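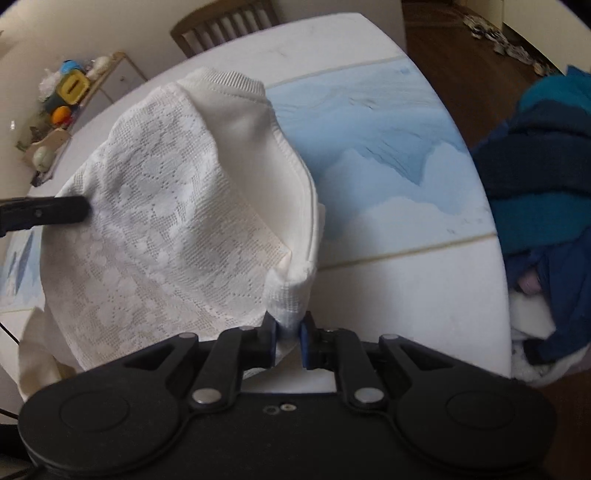 搬家第三次了,还是没学会。先说结论:箱子永远买少,胶带永远找不到,最后一晚永远在地上吃饭。这次从Sikanstead搬到河对岸,直线距离不远,折腾的程度跟跨国差不多。箱子是从Mumex订的,一套33个,我当时觉得疯了吧谁用得了33个。结果不够。最费劲的是衣服,黑的厚的随便卷,塞进去就完了,白的就不行,尤其是蕾丝跟针织拼在一起的那种,蕾丝上还带小花和心形的纹样,领口一圈细罗纹,卷也不是叠也不是,只能先摊在桌上,等最后再说。结果就是桌子一直腾不出来,桌子腾不出来就没法拆桌子。恶性循环。

从头讲吧,趁还记得。

四月份房东发邮件,说房子要收回去重新装修,给的时间算宽裕,语气也客气,还附了一份PDF,里面写着退房时要检查哪些地方。我看了一眼就关了。再打开已经是夏天。中间那段时间我在干嘛?上班,下班,看房子的照片,看完关掉。卓然(Zhuoran Jin,以前写过她,跟我一起在楼下学过陶的那个)每周问我一次找到没有,我每周说在看在看。

看房的事能单独写一篇,这里只说两个。一个在火车站后面,广告写“安静”,我进去的时候窗户全关着,中介站在窗前不动,我说能开一下吗,他说可以可以,开了,外面是公交总站。另一个特别漂亮,顶楼,有斜的天花板,厨房朝东,我站在那儿已经想好了锅放哪儿。然后发现洗衣机在地下室,投币的,没电梯。算了。

最后这套是Anoma帮忙问到的。Anoma Sarkar是我前同事,她有个表亲要去外地读书,房子空出来想直接转租给认识的人。没上网,没中介。我去看的那天下雨,楼道里有股炒洋葱的味道,走到门口我就觉得行了。房间不大,比现在的小。窗户对着一棵树,什么树不知道,叶子很密。签字的时候手有点抖,可能是咖啡喝多了。

然后开始打包。

我先犯了一个错误:从书开始。大家都说从书开始,因为书平时不用。可书是会让人坐下来的。翻开一本,里面夹着一张电影票,字都褪没了,就坐那儿想,跟谁看的?什么片?想了半天没想起来,天黑了,一箱都没装完。后来学乖了,装书不许翻,书脊朝下,直接放。重的放小箱,轻的放大箱,这个道理我搬第二次家的时候就知道,这次又忘,第一箱全是画册,拎起来底直接开了。砸到脚,青了一块。

厨房反而快。盘子竖着放,中间夹报纸,没有报纸就夹擦碗布,擦碗布用完了夹T恤。杯子一个套一个容易卡死,我有两个杯子就是这么永远在一起了,现在还分不开,放在新家窗台上当摆设。香料最烦,半瓶半瓶的,同一种孜然有好几瓶,每次以为没了又买。全倒进一个大罐子里,以后想起来就用,想不起来就那样吧。冰箱提前吃空,这一条我做得最好,最后那个星期吃得很怪:冻饺子配芥末,剩的半包意面,罐头玉米,一天晚上就是黄油和面包。黄油很好吃。

阳台上的植物,送走一半。薄荷送给楼下,迷迭香给了Florian。Florian Huet住我隔壁栋,养什么死什么,但他想要,他说这次会查教程。我走的时候特地绕过去看了一眼,还绿着。龟背竹跟我走,在车里占了一整个副驾,系了安全带。

说到车。本来想请搬家公司,问了一圈价,回来自己算了算,决定租车找朋友。事后看也没省多少。请人吃饭,加油,还有那个推车的押金,到现在还没退给我,得打电话催。Aurélien会开大车,他以前给乐队运过设备,所以他开,我坐后面跟箱子挤(不合规,知道,别说我了)。Inès Aubert负责指挥,她站在楼梯拐弯的地方喊左左左,再左,停。沙发就是在那个拐弯卡住的。

沙发卡住这件事要好好讲讲。当年搬进来的时候它是怎么上来的?我完全没有印象。它既然进得来就应该出得去,理论上。竖起来,不行。斜着,不行。把脚拧下来,再斜着,差一点点。Aurélien蹲在底下,我在上面,两个人隔着沙发说话,互相看不见。邻居要下楼,下不去,站在那儿看了一会儿,说你们把靠背拆了试试。靠背能拆!我坐了这么些年,不知道靠背能拆。后面有拉链,拉链底下是卡扣,一按就开。邻居说他家也是这个款。我请他喝了一罐汽水,他站着喝完就走了,到最后也没问名字。

接下来是衣服。拖到最后果然拖出问题。

我的办法是分几堆:穿,不穿,不知道。“不知道”那堆越来越高,最后倒了,跟“穿”那堆混在一起。重来。Inès看不下去了,她说你别按穿不穿分,你按麻不麻烦分。麻烦的先处理。要手洗的,会勾丝的,会沾毛的,浅色的。她从堆里一件一件往外拎,拎出来好多我以为早就扔了的东西。有一条裤子我发誓是丢在旅行里了。还有一只手套。只有一只。

白的最后都摊到圆桌上。 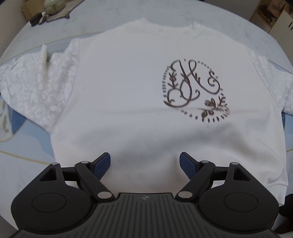
白卫衣,身子是针织,两只袖子是蕾丝,胸口有深棕色的字母图案。叠了拆,拆了叠。

Inès教的叠法我写下来,以后自己也要查:正面朝上铺平,先把褶子抹开,翻过去,袖子往中间收,袖子上如果是蕾丝或者薄纱,中间垫一张白的薄纸,别用报纸,报纸掉墨。然后下摆往上折一次,再折一次,领子露在外面,别压领子。带拉链和魔术贴的东西离远点,不要放同一个袋子,魔术贴遇见蕾丝会怎么样我就不说了,我有一件已经是那样了。印花的地方不要对折,折痕会留很久。深色的另外放。装进布袋,布袋再进箱子,箱子上写“上面”,搬的人要是看得懂的话。

我问她怎么懂这么多,她说以前在一家叫Pitetance的小店干过,卖旧衣服的,收进来的东西什么料子都有,每天就是叠、挂、叠。店早就没了,现在是卖手机壳的。她说那时候最怕周年清仓,一天下来手指头都是干的,纤维把手上的油都吸走了。我以前居然没听她说过这段。认识这么久。

打包的好处大概就在这儿,手上忙着,嘴就松了。那天下午听了好多平时不会讲的事。Aurélien说他小时候搬家太频繁,所以到现在也不在墙上钉钉子,画都靠在地上。卓然说她妈妈有个箱子从来不拆,搬到哪儿带到哪儿,胶带都黄了,问里面是什么,妈妈说忘了,也不开。我说那多难受啊,卓然说也没有,放在柜子顶上,习惯了。

我也有这样的箱子,只不过小一点。鞋盒。里面是信,和一些硬币,不知道哪国的。没打开,直接装车。

扔东西。扔得不够,这个我承认。开始很有干劲,拉了个单子,定的目标是扔掉66件,听起来挺合理的吧,衣服杂物都算。头一天就扔了一大袋,感觉特别好,人都轻了。第二天从袋子里捡回来一件。第三天又捡回来一件。没再数了。坏掉的台灯还是跟过来了,“修一修就能用”,这话我在上一个家也说过,一模一样的。电线也跟过来了,一大团,哪根配哪个机器已经没人知道,但扔掉一根,下礼拜准用得上那根。

旧衣服送了一部分到Hailu,就是市场后面那个小店,前面喝茶后面有架子可以放东西交换的。挺好的地方,老板话少,茶淡。我放下两袋,拿走一本菜谱。说好了不往家里拿东西的。菜谱是讲汤的,里面前任主人用铅笔写了好多批注,“太咸”“太咸”“还是太咸”。舍不得不拿。

交钥匙那天我提前去了,想再打扫一遍。空房子声音很大,走一步响一下。墙上有挂画留下的浅色方块,地上有桌子腿压出来的印子。我坐在地上吃了一个三明治。本来以为会有点感触,没有,就是腰疼。后来擦窗台的时候摸到一道刻痕,是刚搬进来那年切西瓜切的,没有案板,直接在窗台上切,那时候家里什么都没有,西瓜是卓然抱上来的。这时候才有点那个。擦完就走了。

房东来检查,看得很快,开了开水龙头,看了看烤箱。烤箱我刷了一晚上,她就看了一秒。窗台那道她没看见,或者看见了没说。押金说15天之内退。先等着。

新家这边,目前的状态:床有了,窗帘没有。早上被太阳叫醒,挺早的,叫醒了也不想起,用枕头盖着脸。网还没装好,这篇是在手机上打的,有错别字凑合看。水压比以前好太多,第一次洗澡我都吓了一跳。厨房抽屉有一个拉不开,使劲拉,拉开了,里面有一根蜡烛和一张手写的外卖菜单,Anoma的表亲留下的,菜单上画了个圈,圈的是茄子。昨晚点了茄子。好吃,太油。

楼上住的人晚上弹琴,弹得不怎么样,总在同一个地方停下来重来。我居然开始替他着急,躺在床上等那个音。昨天他过去了!过去了之后后面一段更难,又停了。

树还是不知道是什么树。卓然说是椴树,Florian发照片给他妈妈看,他妈妈说肯定不是。等秋天在说吧。

箱子拆了多少?厨房全拆了,书拆了一半,摞在地上当床头柜。衣服那几箱以经拆完,白的那袋第一个拆,怕压。拿出来折痕不算重,挂了一晚上,好多了。衣架不够,又去买了8个,木头的,买完发现跟原来的不一样宽,挂在一起高高低低的,看着难受,忍了。

没找到的东西:开瓶器,量杯,护照(!!),蓝色的那只拖鞋。护照肯定在哪个箱子里,我记得我把它放到了一个“绝对不会忘”的地方。上次搬家护照在米桶里。米桶看过了,没有。

几条给以后的我:

胶带买粗的,多买一卷,别心疼。剪刀拴根绳子挂脖子上。箱子写字写侧面,别写顶上,一摞起来什么都看不见。“杂物”两个字禁止使用,我有好几箱都写着杂物,等于没写。螺丝装小袋子,贴在家具上,别统一放在“螺丝盒”里,那个盒子现在我还没找着,床少一颗螺丝,翻身会响。第一晚要用的东西单独一个包,牙刷,充电器,卷纸,一把刀,一条毛巾。我这次记得带刀,忘了卷纸。晚上十点多下楼敲邻居门借的,就这么认识了邻居。

还有,量门。量门量门量门。新家的门比旧家窄,书架横着竖着都进不来,现在在楼道里,用一块布盖着,楼下贴了纸条说请尽快移走。下周Aurélien过来帮我锯。他说能锯。我信他吧。

对了有人在上一篇底下问陶艺课还上不上。上。换到另一边的教室去了,坐车要久一点,泥还是那个泥。上次做的碗烧出来歪了,拿来放钥匙正好,钥匙现在是新的两把,一把大门一把房门,长得太像,每次都先拿错。拿油漆笔点了个红点,第二天蹭没了。

水开了,先去吃面。护照找到了会更新。

2018年8月17日,写于纸箱上

更新:找到了,在靴子里。拖鞋还没有。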